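Govbridge table clearing notes, README

What is in this folder

Notes and pictures on one small household job: clearing a kitchen table after snacks and cooking. The things on the table are either thrown in the bin or put back on the shelf. The folder has the notes (one text file per table), the pictures, and a word list with the names we use for the things. I keep the word list short on purpose. In the first version there were 50 names and people used different ones for the same wrapper, so comparing was not possible.

The word list

wrapper -- packaging that was around one piece of food, foil or plastic, crumpled or flat
sachet -- small flat packet for one portion, of sauce, powder or similar
bag -- clear or printed, bigger than a sachet, may still have contents
box -- any carton, open or closed
jar -- has a cap, glass or hard plastic
tissue -- only when you are sure it is paper; if not sure, write "crumpled item"
other -- everything else, with a few words of explanation

Please do not invent new names in the notes. If you miss one, write "other" and tell me, and I will add it in the next version. "Trash" is not a name for a thing. It is a decision, and it goes in the second column.

How the notes are written

Each line has 3 columns: name, decision, remark. The decision can be "bin", "keep" or "ask". A jar with something inside is "keep", also when it lies on its side. An empty wrapper is always "bin". A bag with contents is "ask", and then the remark must say who was asked. I know this makes the notes slower to write, but in Kaczorowski (our older set, same format) too many good bags of food were marked "bin" and it is difficult to correct this afterwards.

The tablecloth is never in the list. It stays on the table. Print on the cloth, for example letters or leaves, is also not a thing, please be careful with this in the remarks.

The bin stands on the floor near the table. Small things go in first if possible, because a big box on top closes the way for the rest.

Changes in version 7

- "packet" was removed, use wrapper or sachet
- "ask" was added as a decision
- spelling of remarks was checked, American spelling everywhere
- the 2 files from August which had no decision column were taken out

Known problems

Foil is hard. A crumpled foil wrapper can look full when it is empty, and from the pictures alone it cannot be decided. The notes are right in this case and not the picture. Small things behind bigger ones are sometimes missing in the notes. The Fustent files use an older column order -- name, remark, decision -- and I did not convert them yet.

Pictures 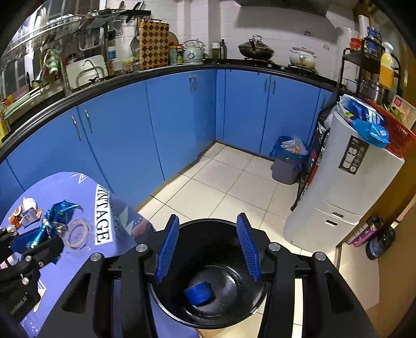 Blue foil over the tablecloth, the black bin close to the table. 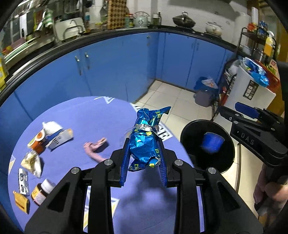 Eugeniusz Pawlak: I would split "wrapper" into foil and plastic. In our building they go to different bins, and with one name for both I must read all the remarks again to sort them. Instead had two names for this and it did not cause trouble. Also, is a jar cap without the jar "other", or does it count as a jar?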